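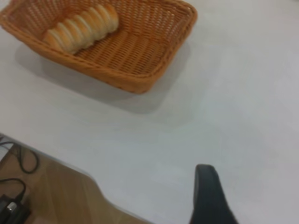 Bread roll in a woven basket, seen from the wrist camera of a Clillell gripper.

Clillell soft-goods gripper: safety notice
By Morena Palumbo, September

The Clillell is a two-finger gripper for bread, pastry and other light food items. Units sold before firmware 22 have a fault that can affect the grip force limit.

If power is lost while the fingers are closing, the limit may return to its factory value on restart. The gripper then closes harder than the operator has set. Sang-wook Hong found the fault at our Urwood workshop, where a restarted unit crushed 4 rolls in a row.

What to do
Stop using the gripper near people until it has been updated. Install firmware 22, restart, and check the limit on the settings page. Run 10 empty cycles before handling food. Keep hands clear of the fingers during the test.

Units that cannot be updated will be exchanged free of charge. Contact Fulvio Rizzi in service.

Last updated: Monday

Related items
Clillell finger pads, pair
Susov wrist mount
Service after 1,000 hours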